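Threads > Household > Textiles > Folding and storage

Latest Threads Replies Media Search

Noemi Cattaneo
5 Mar 2018

Notes on folding trousers on a bed. I have put this off since September, when Edileuza Quintana asked why my pleats hold and hers don't. Thread.

Start with the surface. A mattress gives under the hand. Press a crease into cloth lying on a mattress and most of the pressure goes into the springs. You end up with a soft bend that opens again in the drawer.

A table is better if you have one long enough. My flat doesn't. The usual fix is a tile mat, the summer sort made of small rectangular pieces strung in rows, laid over the sheet. The tiles spread the load and the mat still bends where the mattress dips.

Second use for the tiles: they are a ruler. The rows run straight, so you can line a hem up with one row and the waistband with another and see at once if the leg has twisted. On a floral sheet you have no reference at all.

Lay the mat so the rows run parallel to the long edge of the bed. If they run at an angle, every garment you square up to them will be square to the mat and awkward to reach.

Drawback of tiles: cord gaps. Thin jersey picks up the pattern if you lean on it. Heavier trouser cloth doesn't, or not enough to matter. For jersey, put a folded pillowcase down first.

Order of work. Dark things in one heap, pale in another, whites at the head end. Trousers come first while there is still clear mat to lay them across. Small stuff can be folded in whatever space is left.

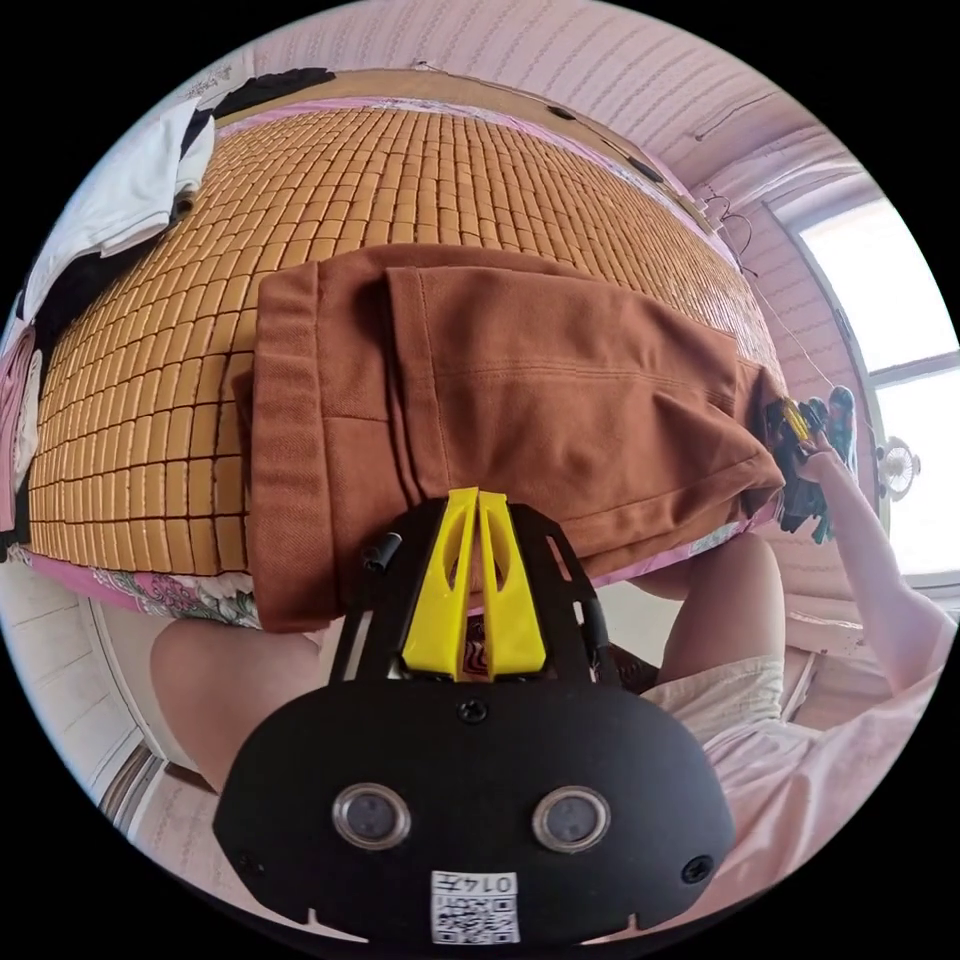
Rust-brown garment, likely trousers, across the mat, pleats showing, dark bundle in hand.

On pleats. Hold the trousers by the hems, upside down, and let the weight of the waistband pull the legs straight. Match inside seam to outside seam. Then lower them on to the mat, waistband first, hems last. Lowering hems first pushes slack up towards the pleats and they splay.

Once down, leave the pleats alone. Smooth from the waistband towards the knee with the flat of the hand, one pass. Going back and forth moves the top layer over the bottom one and you have to lift the lot and start again.

First fold: hem to just short of the waistband. Leave a gap of 2 fingers. If the hem goes right up to the band you get a lump of double thickness exactly where the next fold wants to sit.

Second fold depends on the drawer. Mine is the middle one in a Brosby chest and takes a folded leg at 23 cm with a bit of clearance. Measure your own drawer and fold to that. Copying a width from someone else's thread is how you end up refolding everything.

Edileuza folds in thirds. It works for jeans. On pleated trousers the inner third catches the bottom of the pleat and sets a short diagonal crease, visible when you stand up. We have discussed this more than once.

Hanging instead: fine, if the rail is free. A bar hanger leaves a line across the thigh unless the bar is thick. I used the Kindine felted ones for a while. They grip well but the felt sheds on dark cloth.

Kneeling or sitting on the bed while you do this tips the mat towards you and everything creeps downhill. Sit near the edge and keep the work in the middle, or stand and accept the sore back. I have tried both and mostly sit.

Light matters more than I expected. Daylight from one side shows a badly set crease as a shadow. Under a ceiling bulb the same crease looks fine until you wear it. I fold in the morning for that reason and iron whenever.

Mat care, as two people asked. Wipe with a damp cloth, wipe again dry, hang over a door until the cords have dried through. Don't fold it against the rows. Mine came from Economou and the paper insert said 504 tiles, which I have never checked. 4 are chipped, all at one corner, from dropping it.

Replacement cord: Pleltico sell it by the metre. Buy the thinner gauge. The thicker one goes through the holes but won't let the rows close up properly.

Shirts will be a separate thread. Socks won't be, I roll them and that's the whole method.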